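4.2 Grasp selection for thin objects in clutter

Objects that lie flat on the table are the hardest class for the planner described in Section 3. A thin object offers only a few millimetres of height for the fingers to close on, so a small error in the estimated pose is enough to send a fingertip into the table or over the top of the rim. Tall neighbours make matters worse. They block part of the camera's view, and they also narrow the set of approach directions from which the wrist can reach the object without touching anything. This section describes how Nenar, our planning layer, ranks grasp candidates in such scenes, and reports how the ranking behaves in simulation.

Scenes are generated with Plemach. Each scene places one target and a number of distractors on a tabletop, drawn from a shared pool of household and decorative meshes. Positions and headings are sampled at random, and a layout is kept only if every object comes to rest and the target can be reached by at least one collision-free wrist pose. Lights and wall colours are also varied, since an earlier version of the segmentation network had learned to treat hard shadow edges as object boundaries. After filtering, 1,348 layouts remained for the thin-object set. We held back 200 of these for testing and did not use them when choosing any of the weights below.

For each layout, the perception module returns a mask and a point cloud for the target, together with an occupancy grid for the rest of the table. The grid has three cell states: free, occupied and unseen. Earlier work in our group treated unseen cells as occupied. This is safe, but in crowded layouts it leaves the planner with nothing to choose from, because the space behind any large object is marked as solid. Nenar instead gives unseen cells a cost that grows with their distance from the nearest observed free cell. The arm may pass close to the edge of an unseen region but is discouraged from moving deep into it.

Grasp candidates are sampled along the long axis of the target. The gripper is kept within a narrow cone around the vertical, with its closing direction across the short side of the object. Sampling stops when 14 candidates have passed the kinematic check or when the time limit is reached. Each candidate is then scored on four terms: the distance from the estimated centre of mass, the clearance of the wrist, the clearance of the fingers, and the total cost of unseen cells along the approach. Wrist and finger clearance are kept as separate terms. When they were merged into a single minimum distance, the planner often preferred a pose with generous room around the fingers and almost none around the forearm, as the merged term was computed at a single point on the hand.

The clearance terms are computed on a simplified model of the arm made up of capsules. The forearm uses two, the wrist three, and each finger one. We found no benefit from a finer model in this setting. The capsules are slightly larger than the links they stand for, and the extra margin absorbs most of the error in the occupancy grid.

Once a candidate has been chosen, the approach is split into two stages. The first brings the hand to a pre-grasp pose directly above the target, using the sampling-based planner from Section 3. The second is a straight descent along the gripper axis, run under a separate controller that limits speed and stops on unexpected contact. If the descent is stopped, the arm returns to the pre-grasp pose, the candidate is removed from the list, and the next one is tried. We allow two retries before the attempt is recorded as a failure.

Figure 6 gives an example layout from the thin-object set. The target is the flat grey object beneath the gripper. A second flat object, a smartphone, lies behind it and to the left, close to the wrist in this view. The more serious constraint comes from the pyramid behind and to the right of the gripper, as the forearm crosses in front of its upper part and the image alone gives little indication of the gap between them. Layouts of this kind are the reason we score wrist clearance in three dimensions and do not rely on overlap between masks.

We compared Nenar with two alternatives. The first, called Centre, always picks the candidate closest to the estimated centre of mass. The second, called Strict, uses our full score but treats unseen cells as occupied. All three share the same perception output, candidates and descent controller, so any difference comes from the choice of candidate alone. Each method was run repeatedly on the test layouts with different sampling seeds, giving 2,535 attempts across the three methods once runs with simulator faults had been discarded.

Centre was the quickest to return an answer and the most likely to hit a neighbouring object. Most of these contacts involved the wrist or forearm, and few involved the fingers. Strict made very little contact with anything but frequently returned no grasp at all, mainly in layouts where a tall object stood between the camera and the space the arm needed. Nenar fell between the two on contacts and returned a grasp more often than Strict. Its remaining failures were mostly stopped descents, in which a fingertip met the table before the target was fully between the fingers. These are pose errors, and a better ranking would not remove them.

The weights were tuned by hand on the training layouts. Napaporn Phuthong repeated the tuning from a different starting point and arrived at similar values for three of the four terms. The weight on distance from the centre of mass differed, but changing it within that range had little effect on the order of the top candidates. We expect it to matter more for heavy objects, which tend to tilt when lifted off-centre, and these are not well covered by the present mesh pool.

One limit should be noted before the results on the physical arm in Section 5. The simulated depth camera has no dropouts on dark or shiny surfaces, so the unseen cells in these experiments come only from occlusion.

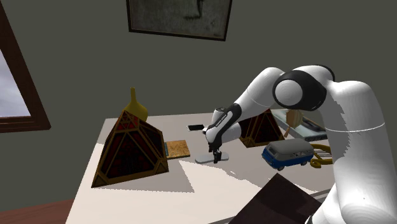
Figure 6. A simulated layout from the thin-object set, with the gripper lowered towards the flat grey target.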